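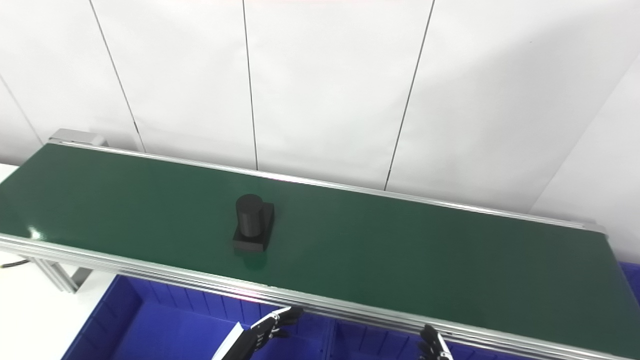

Black cylinder on a square base, green conveyor belt.

Hivitz Practice Photos

A free set of 4000 unedited photographs for people who are learning to sort, edit and finish their own pictures. Every file is straight out of the camera, good and bad together, so you can practice on somebody else's mess before you tackle your own!

Contents

What this is
Why we made it
What's in the download
Folder layout
The metadata sheet
Getting started
Suggested exercises
How the reference edits were made
Known problems
What it isn't good for
License and credit
Contributing
Changes

What this is

Hivitz started as the homework folder for a weekend photo editing class in Studlow. Students kept asking for the same thing: a big pile of real raw files, with blown highlights and missed focus and forty near-identical frames of one bird, and somebody's finished version to compare against afterward. So we put one together, cleaned up the paperwork, and here we are (very happy about it, as you can probably tell).

The photos were taken by Nanna Bjarnason and Remo Frei on walks, at small events and around their own homes. Nanna shoots mostly landscape and animals. Remo shoots people, food and anything with a lightbulb in it. Their habits are very different, and you'll notice it as soon as you open two folders side by side. Nanna underexposes nearly everything on purpose and Remo leaves his white balance wherever it was last week.

Why we made it

Most practice files on the web are one hero shot at a time. You open it, follow along with the sliders, and get a lovely result that was always going to be lovely. That's fun, and we've learned plenty that way ourselves, but the hard part of a real shoot comes earlier. You get home with a full card and have to decide what to keep. Then you have to make the keepers look like they belong together, even though the sun went in halfway through.

We wanted a set where you could practice that whole stretch, from copying the card to exporting the last file. We also wanted it to be a little boring in places, like real work is. There are test shots of the ground in here. There is a picture of the inside of Nanna's bag. Please enjoy deleting them.

What's in the download

The photos are divided into 20 shoots. A shoot is one outing by one photographer, in the order the camera wrote the files. Shoots are not all the same size. The smallest is a quick set of a loaf of bread by a window and the largest is a long day by the river at Wulach with a great many ducks.

Each shoot belongs to one of 6 subject groups:

Landscape and weather
Dogs and other pets
Wild birds
Portraits
Food and tabletop
Indoor events

Files are camera raw, with a small JPEG preview next to each one so you can browse without any special software. The previews come from the camera and have its own color settings baked in. Don't be surprised if your raw looks flat beside them, it's supposed to.

Of the 20 shoots, 8 also come with a reference folder. Inside are the finished JPEGs the photographer would have handed over, along with a plain text note explaining what was kept, what was thrown out and what they'd do differently now. Remo's notes are long. If you only read one, read the one for the portrait session in the stairwell, where he talks himself out of his favorite frame.

Folder layout

The top level looks like this once you unzip it:

hivitz/README.txt
hivitz/LICENSE.txt
hivitz/metadata.csv
hivitz/shoots/
hivitz/reference/

Inside shoots, each folder has a short name that starts with the subject group, such as birds_wulach_river or food_bread_window. The reference folder uses exactly the same names. File names are the ones the camera gave, prefixed with the shoot name, so nothing collides if you tip everything into one catalog.

If you'd like to download one shoot at a time, each has its own zip. The previews are also available as a separate download, which is the one to pick for a slow connection.

The metadata sheet

metadata.csv has one row per photo. You can open it in any spreadsheet program. The columns are:

file: the name of the raw file, without the folder
shoot: the folder name
group: one of the subject groups listed earlier
photographer: NB or RF
lens_mm: focal length as recorded by the camera
iso: as recorded by the camera
shutter: as recorded by the camera
aperture: as recorded by the camera, blank for Nanna's old manual lens
pick: yes, no or blank
reason: a few words about why, where we could remember

The pick column is only filled in for shoots with a reference folder. Try hiding it before you make your own picks. It is so much more interesting to compare afterward, and you will disagree with us, and some of the time you'll be right.

The reason column is free text and gloriously inconsistent. "Soft" means missed focus when Nanna writes it and gentle light when Remo does. We talked about tidying this and decided to leave their words alone.

Getting started

Download the zip for one shoot. We suggest food_bread_window for a first go.

Unzip it somewhere you can find again, on a drive with room to spare.

Import the raw files into your editing program. Any program that reads raw files will do, free or paid, and nothing in the set depends on a particular one.

Go through once, quickly, marking only the frames you'd never show anyone.

Go through again and mark the ones you love.

Edit one frame until you're pleased with it, copy those settings to the others from the same light, and fix what looks off.

Export, then open the reference folder and compare.

Suggested exercises

Matching color across changing light. Use pets_orchard_evening. The sun drops behind trees partway through and the grass turns from yellow to blue. Try to get the first and last keepers sitting happily next to each other on one page.

Choosing between near twins. Use birds_wulach_river. Pick a single burst and get it down to one frame. Then sleep on it and do it again without looking at your first answer!

Black fur. Use pets_trajkovski_farm. The two dogs at Trajkovski are both very dark and the barn door behind them is very bright. Lift the shadows far enough to see their eyes without turning the fur gray.

Editing less. Use any landscape shoot. Allow yourself exposure, white balance and crop, and nothing else. Nanna gives this one to every class and there are always groans, and then always somebody who says it's their best picture of the day.

Telling a story in a handful. Use events_studlow_hall. Choose a short sequence that would make sense to a person who wasn't there. 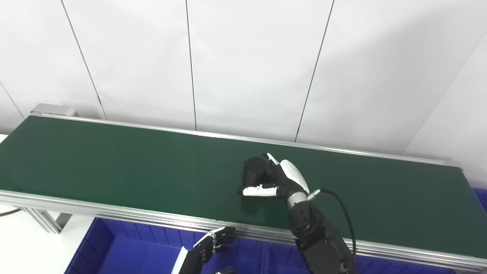 How the reference edits were made

Each photographer edited their own shoots, on their own screen, the way they normally work. Both screens were calibrated beforehand. Reference JPEGs are in the sRGB color space and sharpened for viewing on a screen. If you print them they may look a little crisp.

No objects were added to any picture. Small distractions were removed in a few portraits and the notes tell you which. Crops are free, so the shapes vary.

Remo re-edited the stairwell portraits in January after deciding he'd made everyone too orange. Both versions are included, since the change is such a good lesson in coming back with fresh eyes.

Known problems

The camera clock was wrong for landscape_ridge_fog, so the capture times say it's the middle of the night. The order of the files is still correct.

There is a dust spot near the top of many of Nanna's frames. We kept it. Spot removal is a skill too.

Some previews in events_studlow_hall are sideways. The raw files rotate correctly in the programs we tried.

Portraits and events have far fewer faces than we'd like, and the people in them are mostly friends of ours. If you're practicing skin tones, please look for other material as well.

What it isn't good for

This is a teaching set, made by two people with two sets of habits. The picks are opinions. Please don't treat them as a measure of what a good photograph is, and don't use the set to judge how well a camera or lens performs.

Nothing here is suitable for identifying bird species. Nanna's labels are cheerful guesses.

License and credit

You may download, edit, print and share the photos for learning and teaching, including in paid classes. Please credit "Hivitz Practice Photos, Nanna Bjarnason and Remo Frei". Everyone recognizable in the portraits agreed to be included. You may not sell the photos or use the portraits in advertising. LICENSE.txt has the full wording.

Contributing

We'd love to see your edits! Send a link, along with the shoot name and a line or two about what you were trying for. Corrections to the metadata sheet are just as welcome, especially if you can tell us what the ducks are.

We aren't taking new photos for the moment. Checking permissions takes a long time and we want to do it properly.

Changes

Wed 19 November: fixed the shoot names in metadata.csv so they match the folders, added the missing note for food_bread_window, and replaced a damaged file in pets_orchard_evening. If you already have the rest, you only need the new sheet and those two zips.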